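Is It Really the Best Café in Town?

Walk down any high street and read the signs. "World's best hot chocolate!" "The finest cakes anywhere!" If you believed them all, every café would be the best one. That can't be right, can it?

Words like "best", "finest" and "unique" are easy to paint on a window. They cost the owner nothing, and there is no simple way to check them. Has anybody tasted all the hot chocolate in the world? I doubt it.
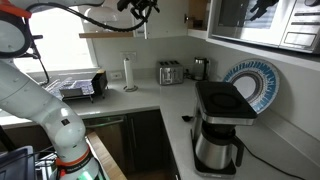
A drying rack by a kitchen window.

So how can you tell if a place to eat is any good? Let's pretend to be detectives.

Clue one: who is talking?

The Cilik Café in Renstead has a board outside that says "Everybody loves our pancakes". Who wrote the board? The café did! Of course they like their own pancakes. They want to sell you some.

Clue two: what do the numbers mean?

A leaflet says "3285 happy customers". It sounds like a lot. But did somebody ask each one if they were happy, or did they just count people coming through the door? A customer who left half a cold pie on the plate might be in that number too.

Here is another trick. "Voted number one in Grulau" sounds grand, until you find out that Grulau has 2 cafés.

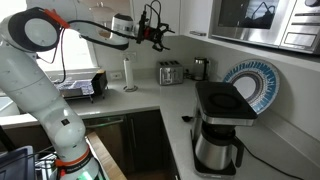
Clue three: can you check it?

Some claims can be tested. "Soup made here every morning" is one. You could ask what went into it today. "We have 60 seats" is another, if you don't mind counting chairs. "A magical taste adventure" can't be tested at all, so it tells you very little.

What about star reviews?

They can help, but be careful. Moataz Ashour, who is ten, looked up a burger bar in Midtbø and found 500 reviews with five stars. Lots of them used exactly the same words. Would strangers all write the same sentence? Moataz didn't think so.
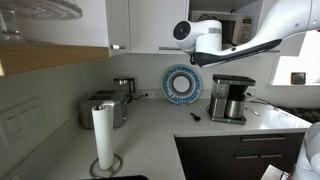 It is better to look for reviews that give details. "The chips were crisp but we waited ages" is more useful than "Amazing!!!" Read a few grumpy ones as well. Some people are cross about the rain and blame the sandwiches.

Then go and try the food, if you can, and make up your own mind. You might even like the pancakes.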